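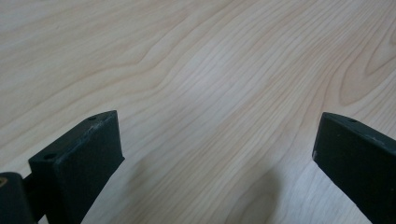 Kaede Higuchi reckons the third round should have been scored 10-8, and she hasn't let up about it since the Numomgate card finished. Fair enough. Two judges had it 10-9, the fight went to a split decision, and Kohei Tanabe goes home with the belt by a single point.

Anyway – results. Full list is on the club noticeboard, short version here.

Title fight, Tanabe by split decision. Great first two rounds, a lot of clinch work after that. Higuchi would like it noted she had it the other way (noted!).

Ikonen gym took both junior bouts. Second one over in 24 seconds, head kick, kid was fine and up straight away.

Grirnville fighters had a rough night. One win from four, and that on points. Their heavyweight missed weight by 2 kilos so that bout went ahead as an exhibition, no result recorded.

Crowd was 289 through the door, best since March. Gate came to $2,480 before hall hire. Thanks to everyone who stayed to stack chairs.

Next up – grading and open sparring at Dasteo hall, Wednesday, July 13, 2022, doors at six. Mouthguards and shin pads compulsary, no exceptions this time. If your going to spar you need your medical form in beforehand, not on the night. Spare forms at the desk.

Rematch talk: Tanabe says yes, over five rounds. No date, no venue. Will put it in the next one if it firms up.

Lost property – one left glove, red, size 12 oz. Ask at the desk.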